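The Baltmont Loan

My aunt Rosalind left me her house, her car (which didn't start), and an overdue library book.

I should say that the library book was the only one of the three I cared about at first, and that's because of the letter. It was taped to the fridge door under a magnet shaped like a lobster. The Baltmont Public Library wished to inform Ms. Rosalind Teague that an item in her name had been out for more than 300 weeks, and would she please be in touch. It was signed by a Jahangir Uddin, in real ink, and underneath he'd written, "No hurry, but I do wonder how you're getting on with it."

Well, you can't leave a thing like that on a fridge. I called him that same afternoon, standing in her kitchen with my coat on.

"Oh," he said, when I told him. Then he didn't say anything for a bit, and I could hear somebody running a vacuum cleaner on his end. "I'm very sorry. She used to come in on Thursday and argue with me."

"What about?"

"Endings, mostly. She didn't approve of them."

That was my aunt all right! She would read a book right up to the last chapter and then put it down and start another one. When I was ten I thought it was the most glamorous thing a person could do. I tried it myself with a horse story and lasted until bedtime, then crept down the stairs with a flashlight to find out whether the horse got home. (It did.) I never told her.

"So what's the book?" I asked.

"That's the awkward part," said Jahangir Uddin. "We changed computers. All I have left is the item number, which is 203, and the word 'Hafþórsson.' I don't know if that's who wrote it or what it's called or somebody who donated it. I can't even tell you what color it is."

So that was my November. I had two weeks off from Haltex, where I answer the phone for people whose water heaters are making a noise, and I'd planned to spend them deciding between paint chips. I spent them going through my aunt's books instead, and if you never saw my aunt's books, you'll have to take my word for it. They were on the shelves and under the shelves. They were in the bathtub in the upstairs bathroom, with a towel laid over them as if they might catch cold. There was one in the oven. I found six in the trunk of the car, and a sandwich I won't go into.

Every single one had a bookmark in it, and every bookmark was at the start of the last chapter. She used whatever was lying around, so you'd get a bus ticket, then a seed packet, then the instructions for a Brondora coffee maker in what I think was Portuguese. I started reading them, naturally. I'd pull out the bookmark and read only the part she hadn't, sitting on the floor with my back against the radiator. I read that a doctor had been married all along. I read that the island sank. I read a really beautiful page and a half about a man mending a gate, and I have no idea who he was or why the gate mattered so much, but I cried a little, and I had to go walk around the yard.

I called the library again on the fourth day, and I'll admit I didn't have much of a reason.

"Any luck?" he said.

"No. But did you know the island sinks?"

"Which island?"

"I don't know, I only read the end."

He laughed so loudly that somebody shushed him. Imagine shushing a librarian. After that I called him most days, and we got into a sort of habit. I'd read him an ending over the phone and he'd try to guess the rest of the book from it. He was terrible at this. He thought the doctor was a ghost. He thought the gate man was a spy, and he held on to that for a week and would bring it up when we were supposed to be talking about something else.

It was raining the night I found it. I'd gone to bed in the little back room, where she used to put me when I was a kid, and the bed had always had one short leg. She'd kept it propped up on something as long as I could remember. I lay there listening to the gutter and thinking about nothing, and then I was down on the floor in my socks with a flashlight, ten years old again, pulling at the thing under the bed leg.

It came out with a jerk and the whole bed went down with a bang.

It was a thin gray book with a dent in the cover the exact size of a bed leg. "The Winter Ferry," it said, and under that, "Hafþórsson." There was a Baltmont stamp inside the front cover and a 203 in pencil. I looked for the bookmark, and there wasn't one. I went through it twice, holding it by the spine and shaking. Nothing fell out. But somebody had turned down the corner of the very last page, and on that page, below the last line, in her awful handwriting, she'd written, "All right, Jahangir. That was a good one."

I sat there a long time on the slanted floor. (The floor isn't slanted, it was the bed, but it felt like everything was.)

She could have told him! She went in and argued with the man every week, and she'd read one clear through to the finish because he asked her to, and she couldn't stand for him to know it. So she hid the evidence under the furniture. I could just see her doing it, with her chin up.

I drove over the next morning in my own car, with the book in a bread bag on account of the rain. I'd expected somebody older. He had a green sweater on and a pencil behind each ear, and he knew who I was right away, he said, by the way I was holding the bag. I gave it to him and told him to look at the back page. He read it, and took his glasses off, and put them on again, and then he went and straightened a stack of flyers that looked fine to me.

"There's a fine, I suppose," I said.

"Oh, it's enormous," he said. "You'd better sell the house."

I didn't sell the house. I did get the bed fixed, and I'm working on the bathtub. I've been reading them from the front now, properly, one at a time, and on my way home from work I stop in and we fight about them. He was wrong about the gate man, by the way. He wasn't a spy, he was a piano tuner.

I told him that last week and he said he'd like to see the proof, so I've got it here by the door with my keys, next to the umbrella. There's still a bus ticket in it. I moved it up to the front.

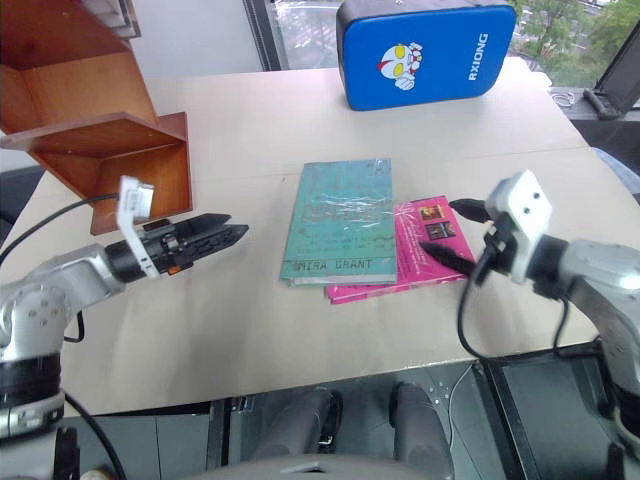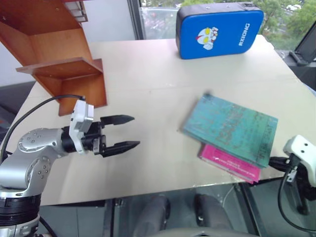
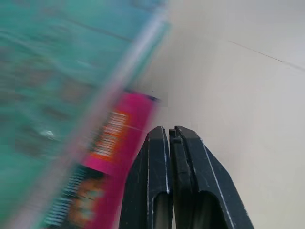 In the first two: a pink book underneath, a teal one on top.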